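4.2 Scooping from a tilted tray

Okay, so now we get to the task that gave us the most grief. In Coster we have two arms share one job: the right arm tips the divided tray so the pieces slide toward one side, and the left arm dips a small scoop in, carries it over to the bowls and pours. I picked it because neither arm can do it well alone. If the tray stays flat, the scoop pushes the last pieces around forever, and if the tray tips too far, half the load ends up on the table.

We ran 200 episodes of this in the Ranetti simulator, all with the same table, the same pair of bowls and the same tray. What changed from one episode to the next was where the tray started, how the pieces were piled and which bowl the policy was told to fill. Each policy was trained with 3 random seeds, and I report the average over them. Figure 6 shows a moment I like a lot, with the tray tilted and the scoop already over the rim of the farther bowl.

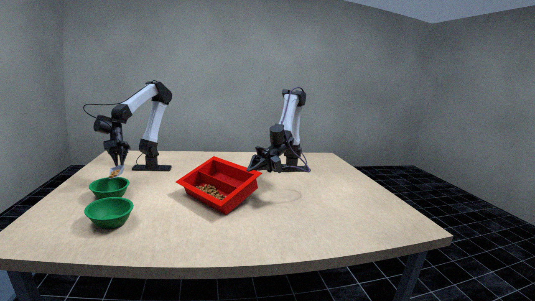 Figure 6. Two-arm scooping in simulation. The pieces are gathered along the low side of the tray's nearer compartment while the left gripper holds the scoop above the farther bowl.

The big surprise for me was how much the timing of the tilt mattered. Our first version of Coster (the one in the October workshop draft) treated the two arms as separate policies that only shared the camera input. It learned to tip and it learned to scoop, but it kept doing them in the wrong order! The left arm would show up while the pile was still moving and come away with next to nothing. Once we gave both arms one shared plan and let it run a few steps ahead, the left arm started to wait, and the spills we'd gotten so used to mostly went away.

I should be fair to the baseline here. Bratu, which plans each arm from the full state of the simulator, still pours more neatly than we do, and I don't think we'll catch it soon. It knows where every piece is. Coster has to work from images, and some of those images are pretty rough to learn from - a gripper finger in the way, a tray wall hiding the base of a bowl, everything turned on its side. We left the views just as they came and did not rotate them before training. I tried rotating them once, early on, and it made so little difference that I dropped it.
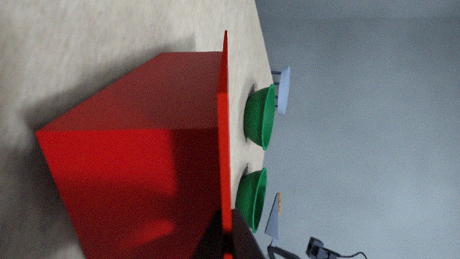 By the Fillau Robot Learning Group
Jul 3, 2023

4.3 What the side views buy us

To find out which views were pulling their weight, we took them away one at a time and trained again. Dropping the wide view hurt the least, which I did not see coming. Dropping the close views hurt a lot, mostly in the last part of the pour, when the scoop has to be lined up with the correct bowl. With two bowls of the same green standing so near each other, I guess the policy needs every hint it can get about which one is farther away.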